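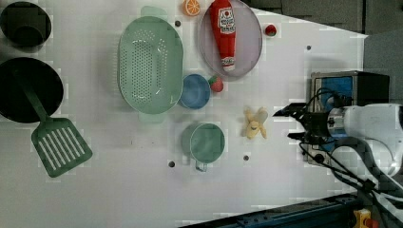

Self-catering accommodation

Self-catering accommodation is lodging rented to travelers for a short stay in which guests prepare their own meals. It includes cottages, apartments, cabins, chalets and some rooms in larger buildings. In the United States the same thing is more often called a vacation rental, and the term self-catering is used mainly in Britain, Ireland and parts of northern Europe. The defining feature is a kitchen, or at least a place to cook, for the use of the guests. Meals and daily cleaning are normally not part of the price.

Origins

Renting a house for a holiday is an old practice among people who could afford it. Families took a place by the sea or in the hills for the summer and often brought their own household staff. The modern form grew with paid vacations and car ownership, when people of ordinary means began to rent for a week or two. Farmers let out spare cottages, and owners of second homes rented them in the weeks they did not use them.

Early lettings were arranged by letter or through small notices in newspapers. Printed catalogs followed, put out by agencies that inspected the houses and took a share of the rent. Most bookings are now made online, though some owners still deal directly with guests who return each year.

Types

Cottages and houses are rented whole, usually to a family or a group of friends. They tend to be in the country or on the coast, and the guests have the garden and parking to themselves.

Apartments are more common in towns. They may be single units owned by private persons or part of a block run by one company. A block of this second kind is often called an aparthotel and may have a front desk, a laundry room and a breakfast room open to guests for a fee.

Cabins and chalets are smaller and often stand in groups on a shared site. Bathrooms are sometimes in a separate building. The cabin site at Kuvska, for example, has 12 cabins, of which five have their own shower. The others share a wash house near the gate.

Hostels with guest kitchens are a borderline case. Guests cook for themselves, but the kitchen is shared with strangers and the room is let by the bed.

Kitchens and equipment

What counts as a kitchen varies a great deal. A full kitchen has a stove with an oven, a refrigerator, a sink and enough dishes for the number of people the unit sleeps. A kitchenette may have two burners and a small refrigerator under the counter. Some studio units offer only a microwave and a kettle, and whether these should be sold as self-catering is a matter of dispute.

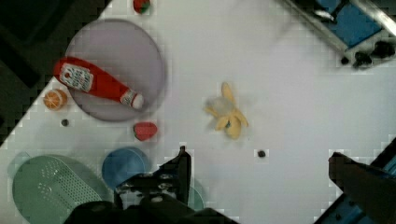

Kirsten Mikkelsen has argued that a unit without a stove should be listed as a room, whatever else it contains, and that guests who have planned a week of home cooking have a fair claim to some of their money back. Owners of studio units generally answer that the equipment is stated in the listing and that many of their guests eat out.

Inventories are a common source of small complaints. Many agencies give owners a minimum list with one place setting for each bed, plus a few spare cups and glasses. Salt, oil, dish soap and trash bags may or may not be provided. Bed linens and towels are included in most city apartments but are often charged separately at cabins, where guests may bring their own.

Booking and prices

Weekly rental with a fixed changeover day was long the rule and is still usual for country houses in high season. Shorter stays are easier to find outside the school holidays. A few houses take bookings of 2 nights in winter, at a higher nightly rate.

The rent is normally quoted for the whole unit and does not depend on the number of guests, up to a stated limit. This makes self-catering cheaper per person for full groups and fairly costly for someone traveling alone. Common additions are a cleaning fee, a refundable deposit and a charge for pets. Heating is sometimes metered, especially in older houses.

Prices are highest in July and August in most coastal areas and around the winter holidays in ski areas. June is often cheaper, although the weather may be nearly as good.

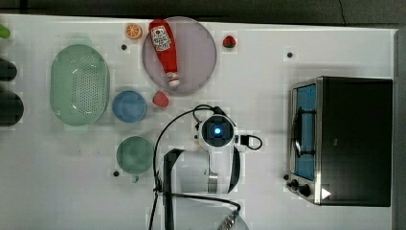
Agencies differ in how they handle cancellations. Jidex, which lists apartments and houses, keeps the deposit but refunds the rest if the unit is rented again for the same dates. Other firms use a sliding scale in which the refund shrinks as the arrival date comes closer. Guests who rent directly from an owner depend on whatever was agreed in writing.

Arrival and departure

Guests are usually admitted in the middle of the afternoon and asked to leave by mid-morning, which gives the cleaners time between stays. Keys were once handed over in person by the owner or a neighbor. Key boxes with a number code are now widespread, and in many city units the guests never meet anyone. At the Þrastardóttir guest apartments the keys are still given out by hand until 9 p.m., after which a key box is used.

Before leaving, guests are normally expected to wash the dishes, take out the trash and close the windows. Some owners also ask for beds to be stripped. Long departure lists are unpopular, particularly where a cleaning fee has been paid.

Effects on local communities

Self-catering brings income to places too small to support a hotel. Guests buy groceries, which helps to keep village stores open. In Pratska, a lakeside town of 3,000 people, the bakery and the grocery store extend their hours during the summer.

The growth of short rentals has also been criticized. Houses rented to visitors are not available to residents, and some streets are largely dark in the off-season. Noise, parking and trash are the usual grounds for complaint in apartment buildings.
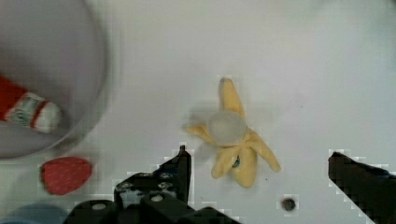 One resident of Pratska wrote that she had no quarrel with the visitors themselves, but that her daughter had looked for a year-round rental for two winters and found only places that had to be vacated by June. Similar complaints have led some towns to require a permit for short rentals or to limit the number of nights a home may be rented in a year. Rules of this kind differ widely from place to place, and owners are generally responsible for knowing which of them apply.

See also

Aparthotel
Bed and breakfast
Holiday cottage
Hostel
Timeshare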